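Small bins, short distances: an interview with Timothée Marchal on sorting the bathroom shelf

Timothée Marchal has spent most of his working life on the waste that leaves a house in small pieces. He trained as a packaging technician, worked on bottle closures at Lirnell, and now runs the household sorting program at Plorkton, where he writes the instructions that residents find on the inside of their collection calendar. We met at his office on Saturday, September 16, 2023, a few weeks before a revised set of instructions goes out in October.

His subject for the past two years has been the bottle. He does not mean the large ones. Kitchens, he says, are mostly solved: the bottles are big, the sink is close, and people have had a recycling container under the counter for a long time. The losses are in bathrooms, bedrooms and home desks, where the containers are small and the only bin is usually one with a general waste bag in it.

"A person finishes a bottle of lotion or drops or cleaner," Marchal says. "The bottle holds 100 milliliters. The recycling is on another floor. The bin is within reach. You can guess the result without doing a study, but we did the study."

The study covered 410 households, each of which kept its small-room waste separate for 21 days. Plorkton staff then opened the bags by hand and logged the rigid plastic. They found 622 bottles under the size of a drinking glass. More than half still had the cap on, and a good share still had product in them.

Marchal is careful about what the number means. The households signed up to take part, and he expects that they sorted better than average. He also points out that small bottles weigh very little, so the same finding expressed in kilograms looks like nothing. "By weight it is a rounding matter. By count it is a habit, and the instructions have to address the habit."

The first question residents ask is whether the cap stays on. The old Plorkton leaflet said to take it off. The new one says to leave it on, provided the bottle is empty. Marchal gives two grounds for the change. Loose caps fall through the screens at the sorting plant and end up with the glass fines. And the cap and body are separated later anyway, when the plastic is ground up and put through a water tank, where the lighter material floats and the heavier material sinks.

"It depends on the two plastics having different densities," he says. "With most screw caps and most bottle bodies that is the case. With a pump that has a steel spring in it, you have a different problem. Pumps come off. Plain caps stay."

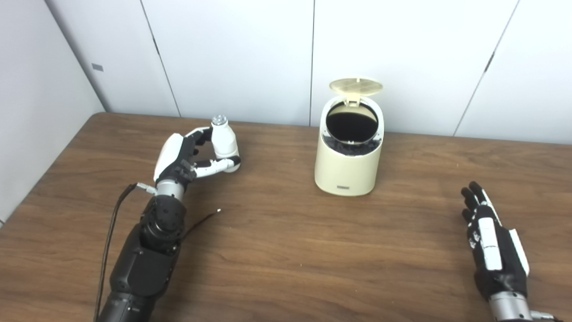 Emptying is the second question, and here the instruction is shorter than it used to be. Residents were once asked to rinse everything. The revised text asks them to drain the bottle upside down and rinse only if what remains is thick. Marchal regards a few drops of a thin liquid as acceptable. Cream clinging to the walls is another case, and he suggests a little water, the cap back on, a shake, and the contents down the drain. Medicines and solvents are excluded from all of this and go back to the pharmacy or to the hazardous counter with their contents in place.

He has firm views on the bins themselves. The small tabletop or vanity bin, the kind with a flip lid and a bag folded over the rim, is in his opinion a good object that is badly used. The lid keeps dust and odor down. The small volume means it gets emptied often. The trouble is the liner.

"If the liner is dark, you can't see what went in, and at the plant we can't either," he says. "A dark bag is treated as residual waste. It isn't opened. So a clean bottle in a dark bag is burned, no matter how well it was rinsed."

He does not ask people to give up dark liners in the bathroom. Cotton, floss and tissues belong in that bag and most people would prefer not to look at them. He asks for a second container beside the first, with no liner at all. It can be a box, a jar or a basket. Plorkton tested a purpose-made insert called the Stelo, which hangs from the rim of a small bin and holds four or five bottles. Results were mixed. The insert worked in round bins with a stiff rim and slid off the soft ones, and it stopped the lid from closing on two of the models tried. The design is being redone.

The unlined container did better than he expected in one respect. People carried it to the main recycling when it was full, with no reminder. He thinks this is because the contents were visible and there was no bag to tie.

On labels he is less patient. Many small bottles carry a wraparound sleeve that covers the whole body, and the optical sorter reads the sleeve instead of the bottle. Residents are told to tear the sleeve off if it has a perforated line and to leave it if it does not. "I will not ask somebody to take scissors to a bottle at eleven at night," he says. "That one is for the manufacturer." A working group that includes the closure maker Wei is looking at sleeves that cover only part of the body. He gives no date for it.

Asked which rule he would keep if the leaflet had room for one, Marchal takes some time. He considers the cap rule, then sets it aside. His choice is placement: the container for recycling should be no farther away than the container for waste. In the study households that moved a box next to the bathroom bin, the number of bottles in the general bag dropped in the first week and stayed down through the third. The ones that received only a leaflet showed no change he would be willing to report.

The October mailing will include both the leaflet and a sticker for the second container. The sticker has a drawing of a bottle with its cap on and no text. An earlier version had eleven words, and test readers disagreed about what three of them meant.

Questions on the revised instructions can be left at the Plorkton service desk during opening hours.

14 comments | 37 shares

Contact | Copyright 2023, all rights reserved | Back to top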